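Kids Clothing Resale and Fit – Project Report
Retail Studies, Group 6
11 March 2022

What we wanted to find out

Do parents buy kids clothes for now or for later? Our group looked at sizing up, meaning buying one size bigger than the kid wears today. Started in February, kind of late, so the sample is small. Two towns only, Prillton and Fikside.

What we did

Made a paper survey. Left copies at the secondhand store in Prillton (Zurnon) and at the Fikside library. We got 40 back. Questions were on what size the child wears, what size the last thing they bought was, if it was new or used, and how long they expect it to fit. There was also a box for comments and people wrote way more in it than we planned for.

We also measured shirts ourselves. Same labeled size, three brands' worth, laid flat, armpit to armpit and shoulder to hem. Pants we skipped. Ran out of time and the elastic waists were impossible to measure the same way twice.

Results

19 of the 40 parents said the last thing they bought was a size up. The rest bought the current size, except 3 who left it blank. Used buyers sized up more then new buyers, which we did not expect. Our guess going in was the opposite, that people spend more on new clothes and want them to last.

Coats were the big one for sizing up. Pajamas hardly ever – several parents wrote that they want those snug. Shoes got mentioned a lot even though we didn't ask about shoes.
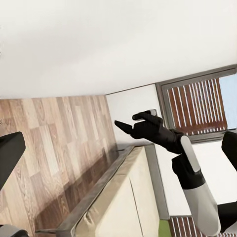
Fig. 1. Interior view, plank floor and white walls.

Shirt measurements were all over the place. The Aravena shirts ran wide but short. The other two were closer to each other, but one had really long sleeves. So a parent who sizes up in one brand might get almost nothing extra, and in another the kid is swimming in it. Parents seem to know this already. One comment just said "the number on the tag is a suggestion."

Kids' opinions came up too. Older kids complain about baggy stuff, younger ones care about what's on the front. A couple of parents said they buy big for school clothes and exact size for anything the kid picked out, since a favorite shirt gets worn all the time right away.

Problems

Small sample. Half the surveys came from a secondhand store so used buyers are probably overcounted. Question 6 was worded badly, "how long will it fit" got answers like "hopefully" and "til summer" and we had to throw most of them out. Also should of asked the child's age instead of only size.

If we did it again

Ask age. Measure pants, with a proper method. Add shoes. Leave surveys at a regular clothing store as well as Zurnon – and hand them out earlier in the term.

Survey form and measurement table are in the appendix.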